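Frequently Asked Questions
Kalkidan Ambaye – The Brarnbridge Mysteries
Last updated 06/09/2024

In what order should I read the books?

The Brarnbridge books can be read in any order, but Inspector Tull's home life changes from one to the next. If you care about that, start with The Ferry Clerk, then The Salt Ledger, then A Cold Lamp at Skornside. The short novel Low Tide, Skirnbridge takes place between the first and second and was written last. It gives away one thing about The Ferry Clerk, so save it until you have read that one.

Is there a new book coming?

Yes. The fourth full-length novel is with my editor at Holzer and is due out in November. It has 51 chapters and the hardcover is set to run 409 pages, so it is the longest so far. I can't share the title until the cover is done.

Are Brarnbridge and Skornside real places?

No. Brarnbridge borrows its harbor from one town and its hills from another. Skornside is the village across the water, and Skirnbridge is the old market town up the river. The map in the front of the paperback has the ferry landing on the wrong side. This will be fixed in the next printing.

Do you play fair with the clues?
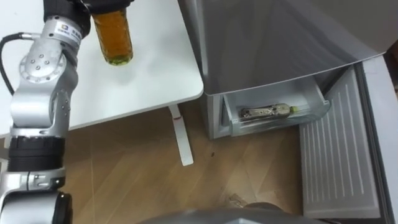
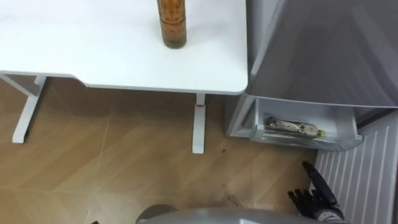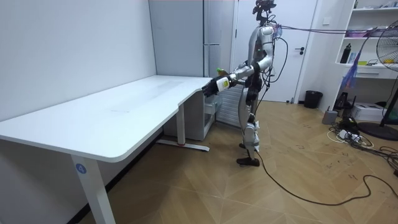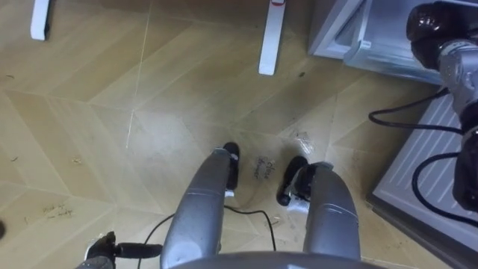
I try to. Anything Tull uses to name the killer has been on the page at least once before she does it, and I go back through the last draft with a pencil to check. Most of the clues are plain objects in plain rooms. The poisoning in The Salt Ledger depends on which bottle was on the desk and who had a hand on it. A reader needs the same kind of facts you could get from the second picture, where a tall bottle with an amber body stands upright near the back of a white tabletop. If a witness later swears it was lying on its side, you have something to work with. I give the position and the color once and then leave it alone. Several readers have written to say the bottle in chapter nine is too easy to miss, and they may be right.

Will Tull and Marsh ever get together?

I don't answer this one. Please stop asking my sister.

Are there audiobooks?

The first two are out. The third is being recorded with the same narrator. There are no plans yet for Low Tide, Skirnbridge.

Can you read my manuscript?

I'm sorry, but no. Once a year I take short openings for the workshop, up to 2,000 words each, and the dates go out in the newsletter. Please don't send pages at other times – they are deleted unread.

How do I get a signed copy?

Order through the shop page and write the name you want in the notes box. Check the spelling, as signed books can't be returned. For anything by mail, use P.O. Box 913, Brarnbridge Books. I answer letters slowly, usually between drafts.

Can my book club use the discussion guides?

Yes, and you may print as many as you need. The guide for The Ferry Clerk covers the ending, so hand it out after everyone has finished.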